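### 4.2 Waiting time of donated vehicles at the port

The second part of our study concerns the trucks and water tankers which entered the mission area through Grellport. We examined the port register, the handover forms and the repair book of the Gedness workshop. The three sources do not always use the same vehicle number, and therefore each entry was compared by hand by two of the authors (F. Rana and Romaniuk).

In total, 19 vehicles could be followed from the ship to the first day of duty. Two more were excluded, as their handover forms had no signature.
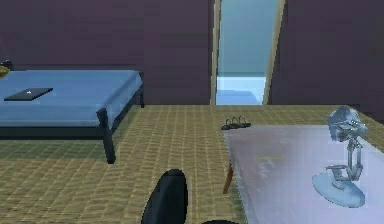 For every vehicle we recorded the day of unloading, the day of technical inspection and the day on which a driver signed for the keys. The period between the first two dates is called here the port wait. The period between the last two is called the workshop wait. This division follows Van der Merwe and Campos, who applied it earlier to the engineering company in Kukholm.

The port wait depended mostly on the customs papers. When the donor had sent the papers before the ship left, the inspection could start soon after unloading. When they traveled with the cargo, the officer at Grellport had to ask for a new exemption letter, and the vehicles stayed behind the fence.

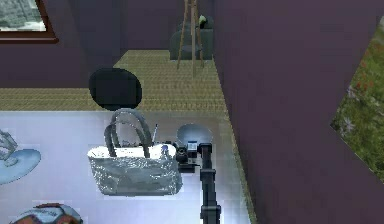
How long did a vehicle wait at the port before inspection? The median port wait was 11 days, and it was longer for the tankers than for the trucks.

The workshop wait shows a different picture. Ten vehicles were delayed by the same missing part, a fuel filter which the supplier, Farooqui, packed in a separate container. The container arrived in February, after the rains had closed the road to Gedness. Mechanics tried to clean the old filters, but the repair book does not say on which vehicles this was done, so we could not include it in the analysis.

Figure 3. Simulated room with a bed against a dark purple wall.
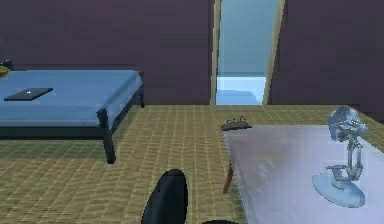

### 4.3 Training of drivers

Drivers were trained by the contingent itself, in groups of two for each vehicle. S. Rana interviewed the instructors at Gedness with a fixed list of questions. Most of them said that the manual was clear, but that it was available only in the language of the donor.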